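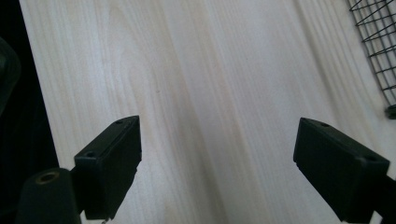 Auf der letzten Überfahrt sei die Wache gut eingeteilt gewesen, schreibt eine Mitseglerin, nur beim Proviant habe man sich um 200 Liter Trinkwasser verrechnet. Für die nächste Etappe legen wir die Mengen deshalb vorab fest.

Mitsegler gesucht: Überführung der Ketsch Grumance

Strecke: Presalton – Funditstead, rund 10 Tage auf See, ein Zwischenstopp in Duggan
Zeitraum: November, Auslaufen um 6 Uhr mit der Tide
Länge des Schiffes: 13 Meter

Zu besetzen sind zwei Kojen. Gefahren wird im Wachsystem, vier Stunden Wache, acht Stunden frei. Der Auslauftermin kann sich je nach Wetterlage um bis zu 72 Stunden verschieben – eine flexible Rückreise ist einzuplanen.

Voraussetzungen: Nachtfahrterfahrung, Funkzeugnis (SRC), Seefestigkeit. Eigene Rettungsweste mit Lifebelt und Ölzeug sind mitzubringen.

Kosten: Bordkasse zu gleichen Teilen, An- und Abreise auf eigene Rechnung. Eine Heuer wird nicht gezahlt.

Bewerbung mit Seemeilennachweis über das Kontaktformular.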